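Home | Projects | Reports | Software | People | Contact

Pisholm: Software Progress Report to Llorente
Work package 2, perception and policy tooling
Submitted 2021-07-30 by Giuliana Puma, Dultanum

1. Scope of this report

This report covers the software side of Pisholm since the last submission. It deals with the recording pipeline, the pose estimation code, the segmentation tool and the first version of the planner interface. Hardware purchasing and the mechanical redesign of the fingers are reported separately by Botham and appear here only where they affect the software.

The objective of the work package has not changed. We are to deliver a toolchain that takes two-handed demonstrations made with hand-held grippers, converts them into time-aligned trajectories, and trains a policy that can be run on a two-arm cell. The task family for this period is tabletop packing with household goods and an open basket.

2. Recording and time alignment

The recorder was rewritten. The old version ran one process per video stream and relied on the host clock when each image arrived. Under load, the arrival time drifted from the capture time, and the error showed up later as a gripper that seemed to close before it reached the object. The new recorder takes the capture time from the device where the device offers one, and estimates a fixed offset per stream where it does not. The offset is measured at the start of each session with a short clap of both grippers and stored in the session header.

Three streams are now treated as mandatory: left gripper, right gripper and head. If any of them drops more than two consecutive images, the episode is flagged at write time. Previously this was found only during training, when the loader failed.

At the close of the period the store holds 694 episodes that pass all checks. A further 73 were rejected, most of them for lost images on one gripper stream. Rejected episodes are kept on disk but left out of the index, and can be brought back if the recovery code described in section 6 is finished.

3. Pose estimation from the gripper view

Pose tracking remains the weakest part of the chain. The tracker follows visual features in the gripper view and fuses them with the inertial readings. It performs well when the view contains the basket, the goods or some of the surroundings. It performs poorly when the gripper is held low over open tabletop. Wood grain gives many weak features that look alike along the grain direction, and reflected light on the surface moves with the viewpoint, which the tracker reads as motion of the table.
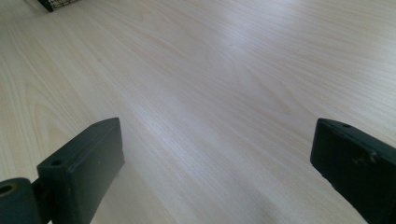
We made three changes. First, a mask now removes the fingers from the feature search. The mask is computed per gripper from the jaw opening, and replaces the single static mask that was cut too wide on one side and too narrow on the other. Second, features in saturated regions are dropped, along with a margin of a few pixels. Third, when the feature count falls below a threshold, the filter raises the weight of the inertial term for a limited time and marks the segment as low confidence. The marking is carried through to the training set so that the loss can be scaled down on those samples.

The effect was checked by replaying stored episodes through the old and new trackers. Full loss of tracking is less common with the new one. Slow drift along the grain direction is still present and is not fixed by any of the three changes. Barbara Jasińska is testing a plane constraint, in which the tabletop is fitted once per session and later estimates are held to it. This removes height error but does nothing for sliding error within the plane, so a second source of information is needed.

The head view is the obvious candidate. Both grippers carry a mounting plate with a distinct outline, and the outline can be found in the head view in most images where it is not hidden by an arm. A detector for the plates was trained on 156 hand-labeled images. It gives a usable position but a noisy rotation, so at present only the position is passed to the filter.

4. Segmentation of demonstrations

Each episode is cut into reach, grasp, transfer and release. The first version did this on jaw opening alone. That works for small rigid goods but fails on boxed items, where the operator often touches or steadies the box with the jaws partly closed before or after the main grasp. The result was a string of very short segments that had to be merged by hand.

The current version combines jaw opening, gripper speed and distance to the basket volume. The basket is entered once per session as an open-top box in table coordinates. Its mesh walls cause a separate problem: depth estimates pass through the openings and return the table or floor behind, so the walls flicker in and out of the reconstruction. We no longer try to reconstruct them. The planner uses the entered box, and the depth points inside a thin shell around it are thrown away.

Two-handed episodes are segmented per hand, then joined by a coordination label with three values: independent, waiting and shared contact. The waiting label matters most for the policy. Without it, a hand that is held still over the table while the other works is learned as a slow drift toward the mean position, and the arm wanders during playback. 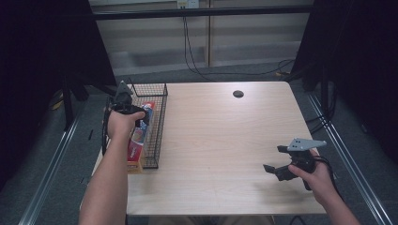 5. Planner and control interface

The planner interface was frozen at the end of the period. A policy returns a short sequence of target poses for both hands with a jaw target for each. The planner checks the sequence against joint limits, the entered basket volume, the tabletop and the other arm. If the check fails, it shortens the sequence to the last valid pose and requests a new one from the policy.

Two defects were found during integration and closed:

- The collision check between the two arms used the commanded pose of one arm and the measured pose of the other. Both are now taken from the same source and the same time.
- Jaw targets were sent at the policy rate and arm targets at the control rate, so the jaws moved in steps. Jaw targets are now interpolated in the same way as arm targets.

One defect remains open. When the policy is slow to answer, the arms hold position correctly, but the first sequence after the hold starts from an old pose and produces a small jump. A blending step limits the size of the jump but adds delay. We would prefer to discard the expired part of the sequence, and this needs a change to the message format that Botham also has to accept.

6. Tooling

The episode viewer can now show all three streams against the trajectory, the segment labels and the tracking confidence on a shared timeline. Labels can be corrected in place. Corrections are stored as a separate layer with the name of the editor, and the original output is never overwritten.

The recovery code for episodes with lost images is partly written. It fills short gaps on one gripper stream from the inertial data and the head view. It has not been run on the full rejected set, and no recovered episode has been used in training.

7. Deviations from plan

The policy comparison planned for this period was moved to the next one. Running it on trajectories with known drift would have measured the tracker more than the policies. The staff time was spent on the plate detector and the tracker changes in section 3. No change to the total budget is requested.

8. Work planned to December

- Add plate rotation to the filter, with more labeled images if the present set proves too small.
- Complete the plane constraint and merge it into the main tracker.
- Agree on the new message format with Botham and close the open defect.
- Run the recovery code on the rejected episodes and report the yield.
- Train and compare the first two policy types on the corrected trajectories.

We ask Llorente to confirm that the delayed comparison can be delivered with the December report under the existing milestone number. The message format draft will be sent to both partners for comment before any code is changed.

Related items
Pisholm: finger redesign, status note (Botham)
Recorder session header, field reference
Episode viewer: release notes
Pisholm data storage and retention plan
Planner interface, frozen version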